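Notes pour l'intervention - programme de fidélité vermifuges, cliniques Medeiros
30 novembre 2021

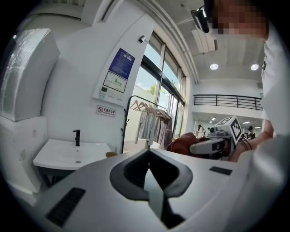

Jeferson Andrade trouve que la remise arrive trop tard : le client paie la boîte entière au comptoir, puis attend son avoir deux mois. Partir de cette remarque, les gérants de Romton ont dit la même chose.

Rappeler le fonctionnement actuel. Achat de 2 boîtes, coupon rempli à l'accueil, envoi à Istitz, avoir de 20 euros sur la visite suivante. Valable pour chiens et chats, pas pour les furets (la question revient à chaque fois).

Chiffres de Sterdale : 179 coupons remis en novembre, dont une bonne part sans numéro de puce. Ceux-là sont refusés. Insister là-dessus - le numéro se recopie depuis le carnet, pas depuis la facture.

Proposition de Cauã Lins : déduire la remise à la caisse et nous faire rembourser ensuite par Istitz. Il faut avancer quelque 200 euros par clinique. Demander qui serait prêt à essayer.

Ne pas oublier : pesée avant la vente, même pour un renouvellement. Le dosage du chiot change vite.

Laisser du temps pour les questions sur les stocks. Bons de commande près de la porte.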